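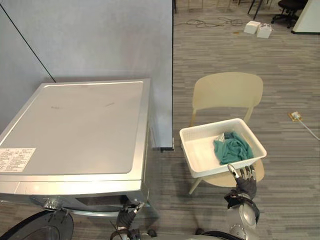

3.2 Cell setup and upkeep

Laundry cell at Villus, one robot, two arms, multi-fingered hands. Washer is a front loader, placed against a grey partition. Basket goes on a plastic chair to the right of it, within reach of the right hand (Fig. 3). We tried a low table first, too wide, the elbow kept hitting it.

Figure 3. Laundry cell, head camera view. Right hand at the basket rim, left hand at the front of the washer.

Head camera recalibrated every 23 episodes, or after any bump to the chair. Chair moves a lot on carpet tile. Tape marks did not hold, so E. Sundqvist re-squares it by eye against the partition edge before each block.

Finger tips wiped at the same time. Wrist cuffs checked for play, screws retightned if needed. Over 535 episodes we swapped 2 finger tendons, both on the right hand, both after rim grasps. Swap takes one person and a Jundix driver kit, then a full hand homing. Skipping the homing cost us 172 episodes wich we dropped from Table 2.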